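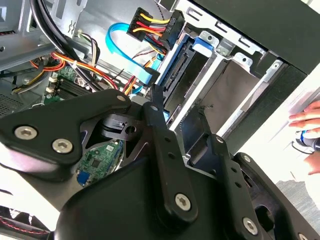
Elbow-deep in a desktop at the Bresgate workshop.

Search this site Search

April | By Heledd Morris

The drive that wouldn't let go

Well, we had our first proper fault report on the teardown cell, and it was a beauty! I'd been bragging to everyone at Conneely about how well the arm was going with hard drives (464 of them through the bench without a hiccup), so of course the next morning it went into protective stop with a drive half out of its cage and the fingers still clamped.

The culprit was grip force. Somebody – me – had copied the settings across from the Kukulura job, so the gripper was closing at 80 per cent when the drive caddies want 60. Squeeze a plastic caddy that hard and the sides bow, the rails bind, and the arm keeps pulling until the force limit trips. No one was hurt and the only casualty was one cracked caddy, but I did get a fright.

What worried me more was what came next. One of us reached in to free the drive before the arm was locked out. We've all done it, I know, but a stopped arm can still be a powered arm, and those finger plates have plenty of pinch points. 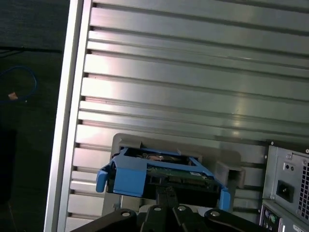
What we've changed

Grip force is now saved with each job, so it can't wander over from another one. The pull limit on drives is down as well, and Astero's service people are sending us a softer set of finger pads to try. And hands stay out of the case until the lockout tag is on – screwdrivers too, please! 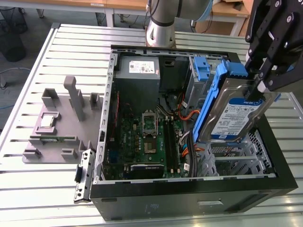
Lifting a drive and its blue caddy out of the cage.

If your arm stops mid-pull, leave it be and give me a yell. I'm on extension 400 most mornings.

We use cookies to improve your visit. Accept Manage settings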